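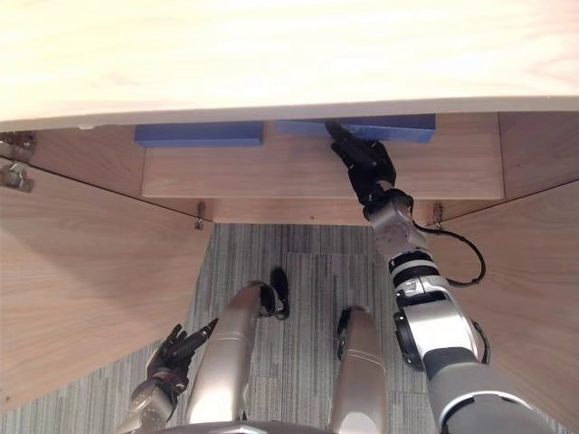

Heiðrún Frandsen wrote back that a drawer this wide will always rack if you pull it from one end, and that I should try both handles together before asking for parts. Fine. I tried both handles together. It still binds.

Let me put the whole thing in order, because the ticket has been passed along and I'm tired of answering the same questions.

Ticket subject: Keker cabinet, wide top drawer sticks, right side
Status: Reopened by customer
Opened: Sunday, February 23, 2020

Unit is the Keker base cabinet with the one wide drawer over two doors, brown wood front, two blue bar handles, pale top. Bought through Siregar in August and put together at our Kundesstead workshop. It has sat in the same spot ever since. No one has moved it or leaned on it.

Problem: the drawer comes out 4 inches and stops. With a good tug it lets go and runs the rest of the way. Closing is the same in reverse, except the right side ends up a bit proud of the left. It did not do this when it was new.

What I was told to try, and what came of it.

1. Empty the drawer. Did that. It held dish towels, a box of screws and a roll of shelf liner, so I doubt weight was ever the trouble. Sticks exactly the same empty.

2. Check that the doors are not touching the drawer front. I opened both doors all the way and worked the drawer with them open. Same result. I then shut them and slid a playing card between the door tops and the bottom of the drawer front. The card passes all the way along. The doors are innocent.

3. Check the handle screws. The help page says a long screw can poke through the inside of the drawer front and catch on things. Mine sit flush. I still don't see what they would catch on, being inside the drawer, but I looked.

4. "Clean the runners with a dry cloth." I got a little sawdust. I was promised this fixes most cases. It did not fix mine.

5. Pull with both handles. See the top of this page. I'll give Heiðrún this much: it is smoother with two hands. Pulling on the left handle alone is worst, pulling on the right alone is a bit better, both together is best, and all three of them stop at 4 inches.

Reply from support, pasted here so it stays with the rest:

Thanks for the details. Wood furniture can swell with changes in the season. We suggest leaving the drawer slightly open for 14 days and checking again.

I don't buy it. If the front had swollen it would rub at the lip of the top, and there's a clear gap there. I ran the same card through it. Swelling also doesn't explain why it sticks at one point and then runs free. Something is in the way at that point, or something is bent.

So I took the drawer out, which the booklet says to do by pressing the two tabs. The left tab presses. The right tab needed a screwdriver. With the drawer on the bench I measured from the cabinet floor to each runner, front and back. Left runner is level. Right runner is 5 mm lower at the back than at the front.

I loosened the rear screw on the right and it turned with two fingers. The hole is chewed out. Whether it was drilled too big or I overdid it in August, I can't say, and I expect you'll tell me it was me.

Temporary fix: moved the runner up to match, packed the hole with a matchstick and wood glue, put the screw back by hand. Left it overnight. Drawer back in this morning.

Result: opens past the 4 inch mark on either handle. There's still a slight drag right at the end that wasn't there before, so I'm not calling this solved. I opened and shut it 9 times and the drag was there every time.

What I want from Siregar or from Keker, whoever is reading this:

- a new right runner, in case this one is bent
- the longer rear screw that the Sidthorpe cabinet apparently ships with, if it fits the same hole
- a straight answer on whether the right tab is supposed to be that stiff

Please do not close this again for "no response." I respond. Please also don't send the link to the cleaning page.

Update from support: Runner requested from the warehouse. We are checking on the screw. Ticket stays open until the part arrives.

Noted. I'll fit it when it gets here and write down what the drag does.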